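Contents Previous Next Glossary Index

Chapter 4
Tube and Plastic: Light Frames, Fittings and Seats

Wumpini Ankrah

Before you start. Read Chapter 3 on fasteners if you skipped it. Have a tape measure, a marker, a soft mallet and something to kneel on. No power tools in this chapter. The Prusley worksheet goes with the first half, the Kwofie worksheet with the second.

Words you will need: tube, pipe, fitting, elbow, tee, foot, crossbar, upright, sling, rib, rack (the verb), seat (also the verb, sorry).

4.1 What counts as a light frame

Anything you can lift one-handed that still has to hold something up. Laundry stands, camp beds, plant racks, clothes rails, the leg set under a cheap stool. Mostly tube. Tube because a hollow round bar is stiff for its weight, costs little and doesn't splinter. Steel or aluminum with a coat of paint on it, or plastic pipe with no paint at all.

From across the room they can look the same. White plastic pipe and white painted steel, especially. Tap it with a knuckle, or hold a magnet to it (won't help with aluminum). Write down which you have before you write down anything else. Half the mistakes on the worksheets come from people who treated plastic like steel and leaned on it.

Three families of joint cover nearly everything in this chapter.

Push fit. The tube slides into a socket and friction does the rest. Quick. Loosens with use.

Threaded. One part screws into another. Slower, and it can be undone a great many times if nobody forces it.

Pinned or bolted. A hole through both parts and something through the hole. Strongest of the lot, fussy to line up.

A single piece of furniture can use all of these. Look at every joint seperately and don't assume the back matches the front.
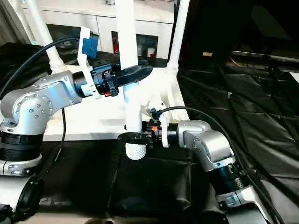

Threads first, since they go wrong most. A threaded joint should start by hand with no effort for the first couple of turns. If it fights you, back off, turn it the wrong way until you feel a small drop, then go forward again. The drop is the two starts falling into line. Plastic threads cross very easily and once crossed they stay crossed. With a long upright it's worse: the weight hanging off the top tips the bottom over a hair, and a hair is enough. So keep the length plumb while the foot goes in. On a pipe like the upright one in Figure 4.1, with the threaded end at the bottom, hold low down near the thread and steady it higher up, both at once. Grip only the top and the pipe swings. Grip only the bottom and it leans. The elbow on the neighboring pipe wants checking too, but later, once the upright is home.

Elbows turn a run of pipe through a corner. Tees let a third pipe join in. Neither one adds strength, they only pass the load on, and the load has to end up on the floor somewhere. When you sketch a frame for the worksheet, draw an arrow from the thing being carried down to the floor through every fitting it crosses. If an arrow ends in mid air, you've left out a part, or the maker did.

Try it. Take one upright and one fitting out of the class kit. Join them, undo them, join them with your eyes shut. Then swap with a neighbor.

4.2 Turning things over

Most of what matters on a seat is underneath. Where the legs go in, how thick the walls are, cracks, old glue, a missing cap. You can't judge a chair from the top. Sit-and-wiggle tells you something is loose and nothing else.

Order of work:

Clear a patch of floor bigger than the chair. Bigger again if the legs splay.

Put down a mat or a folded blanket if the finish marks easily.

Tip it onto one side. Pause there. Let it settle before you let go.

Look, feel, then look again with the light coming from low down. 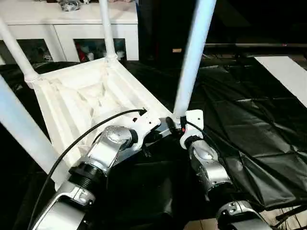 Ribs are how a thin plastic seat gets away with being thin. A flat sheet bends. The same sheet with ribs standing up from it bends a lot less, for very little extra plastic, and the mold makes both in one shot. Ribs that meet to form triangles resist twisting better than ribs that form plain boxes. Designers often mix the two, triangles where the legs push, boxes where the load is gentle. Sketch the pattern for any seat you inspect. Quick sketch, two minutes, don't make art of it.

What to look for among the ribs:

White stress lines in colored plastic. On white plastic you won't see these, use a fingertip.

A crack running from a leg socket outward. Worst place for one. Stop using the chair.

Grit packed in the corners. Brush it out before you decide anything, grit hides cracks.

Legs next. Hold each one close to the seat and rock it. A little give at a push-fit joint is normal. A click isn't. Compare it with the leg beside it rather than with some idea of how solid a chair ought to be.

Leave it on its side no longer than you need to. Legs sticking out at shin height, people walking by. Everyone in my first workshop at Gostik had the same bruise.

4.3 Frames that carry cloth

Put fabric between two bars and you have a sling. Director's chairs, hammock beds, laundry bags on stands. The cloth pulls and never pushes, so all the work of holding the bars apart falls on the frame. Take the cloth off and the frame feels stiff and a bit pointless. Put it back on, load it, and the bars try to come together. The crossbars are there to stop that happening.

How tight? Depends what it's for. Tight cloth gives a flat surface and pulls hard on the bars. Slack cloth sags, holds things in the dip and goes easier on the frame. A small sag can be right. Folds at one corner and none at the other usually mean the frame is out of square, or the sleeve has been threaded on with a twist.

Check square before you blame the cloth. Measure corner to corner, then the other two corners. Same number, it's square. Different, push gently on the long diagonal and measure again.

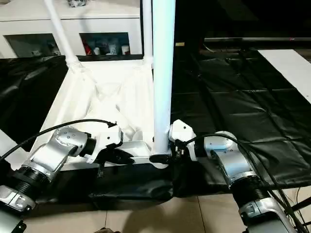

Racking is the name for a frame going from rectangle to diamond. Uprights make it worse, since a tall pole is a lever and a nudge at the top becomes a big shove at the foot. Always steady a frame at the crossbar, low, with the other hold where the pole meets it. Then stand it up or shift it. Never drag by the pole.

Diagonals help. One leaning pole turns a floppy rectangle into two triangles and triangles can't go diamond. If a frame has a diagonal and you take it off to reach somethng, hold the frame until it's back on.

Worked problem. A stand has a lower crossbar 426 mm long and its upright is 1147 mm. A push at the very top is carried down to the joint at the foot. Which joint do you tighten first, and which do you measure after? Answer in the back of the book, but draw it before you look.

4.4 The floor is part of the job

Left out of most manuals. A frame is only as level as what it's standing on. Hard floors show up a short leg right away, the thing rocks. Soft floors hide it. Carpet lets one foot sink a little and everything looks fine until the frame moves to the kitchen.

Other points on floors. Small parts vanish, so use a tray. Dark screws on a dark floor are a lost cause without a flashlight. Shiny mats are kind to paint but let feet slide, so set the feet down before adding weight. Seams in a mat can tip a narrow foot. Lint and grit get into threads, wipe them before joining.

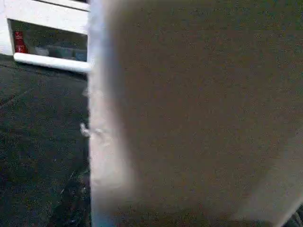
Figure 4.4 Dark carpet, low pile.

Do the level check twice, once where you built it and once where it's going to live. Note both on the sheet.

4.5 What's in the rest of the chapter

Next section, cutting and measuring pipe. After it, replacing a leg cap, re-hanging a sling, and a longer build done in pairs. The September class should do the pair build before the cutting section because the saws get shared. Everyone else straight through.

Quick checks before you turn the page

Name the joint family for each fitting in your kit.

Draw the load arrows for one chair and one stand.

Explain to your partner why a crossed thread

(continued on next page)

Light Furniture, Namstead Press. Text revised May 8, 2020. Contact the publisher | Copyright Namstead Press, all rights reserved | Back to top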